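25/10/2018

Entry by A. Doherty. Continues the work on the Pullelier table setting. To be read with Bríd Geraghty's notes from February on stem length, which remain in force except where amended below.

**Purpose**

The session was held to settle the order in which the coloured glass is to be filled, and to decide whether the artificial tulips should be placed singly or in small groups. The Pullelier brief asks for a row of small vessels along the far side of a pale wooden table, each carrying a light arrangement, with nothing tall enough to block the view across.

**Materials**

- Small coloured glass, including the turquoise piece, the red bottle vase with the narrow neck, and the squat pink candle holder
- Artificial tulips in white, pink and dark maroon, supplied by Funex
- Dranum soft putty, for use inside the wider vessels only
- Steel rule, side cutters, lint-free cloth
- Record sheet 6 from the February series

The putty was not needed for the bottles. A narrow neck holds a stem well enough by itself, provided the stem is not bent sharply below the leaf.

**Procedure**

The glass was wiped and set out at even spacing before any stem was handled. This departs from the February method, in which each vessel was filled at the side bench and carried across. Carrying a filled vessel turned the blooms, and the spacing had to be corrected afterwards with the flowers already in place. Setting the glass first is slower at the start and saves the correction.

The tulips were laid together on the table with the stems pointing the same way. Leaves were opened by hand. Those which had been folded flat in the Funex carton kept a crease for some time, and it is recommended that cartons be opened the evening before.

White was placed first, in the turquoise glass. One bloom was allowed to lean well out to the left. Bríd considers the lean acceptable at the end of a row, where there is no neighbour for it to touch. My own preference is for a more upright stem, and the matter has been left open. 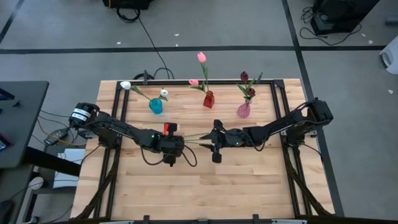

How should an artificial tulip be made to stand upright in a light glass vase?

The simplest method is to shorten the stem until the bloom stands at no more than twice the height of the vase, then to put a slight curve in the lower part so that it bears on the inside of the glass at two points. If the vase is still inclined to tip, a small quantity of clear glass beads may be added to the base.

**Observations on the stems**

The Funex stems are thin, with a wire core that takes a bend and keeps it. They should be held a little below the head when being placed. Holding them near the foot lets the head swing, and the bloom then catches the rim or the next flower along. Passing a stem from one side of the table to the other is best done horizontally, with the receiving side taking hold before the first lets go. It is a small point, but several heads in the February batch came loose from being pulled.

Heads that do come loose can be pushed back on to the wire. Adhesive is not to be used, as it marks the petals and the mark shows under display lighting.

Side cutters are preferable to scissors for the wire. The cut end should be turned back on itself before the stem goes anywhere near the glass. Bríd found a fine scratch inside one of the clear trial vases in February and attributes it to a raw end. I agree with her.

**Observations on the glass**

The narrow-necked pieces accept one stem comfortably and a second with care. The leaves are the difficulty. They are long in proportion to the flower and crowd the neck if they are pushed down with the stem. It is better to leave them wholly outside and to let them fall over the lip.

The pink holder is wide and low. A single tulip falls to the side of it and looks neglected. Three options were discussed: a short cluster held in Dranum putty, a single head cut very short, or no flower at all. Bríd proposes the last of these, with the holder keeping its ordinary use for a candle. She notes that an unlit candle would be required in any public room. I have no objection.

As to colour, the dark maroon tulip is strong and should be used sparingly. Against red glass it loses its outline when viewed from a distance. It is much better against the turquoise. White will go with anything in the set. The pale pink is pleasant over the red and rather weak over the pink – a second reason for leaving the candle holder without flowers. 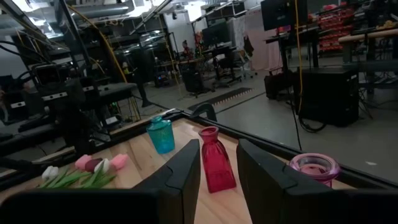 *Glass set out, with the tulips laid ready at the left. Red bottle vase in front; teal bottle further back, pink candle holder at the far right.*

**Spacing**

A distance of 60 mm between neighbouring vessels was tried and found too close once the leaves had been opened. The blooms touched and the row read as one mass. Wider spacing is needed, and it should be set by the spread of the leaves and not by the diameter of the glass. No figure is fixed here. It will depend on the length of the table finally supplied; the Pullelier drawing gives 2000 mm, but this has still to be confirmed in writing.

The row should be checked from a seated position as well as standing. From a chair the necks of the bottles are more prominent than the flowers, and any vessel out of line is noticed at once.

**Points agreed**

1. Glass to be placed before stems in all further sessions.
2. White tulips to be placed first, maroon last.
3. Leaves to remain outside the neck of any bottle.
4. No adhesive on heads.
5. Wire ends to be turned back before use.

**Points outstanding**

- Whether the end bloom may lean. B.G. in favour, A.D. against.
- Whether replacement stems are to be ordered from Funex now or after the table length has been confirmed.
- A better box for the glass. The present dividers are too low for the bottles, and the necks knock together when the box is moved.
- Sheet 2 of the February series is missing from the folder. Would whoever has it please return it to the front pocket.

Read and accepted, with the reservation noted on the pink holder: if the client asks for a flower in it, I should like the short cluster to be tried before the single head. – B. Geraghty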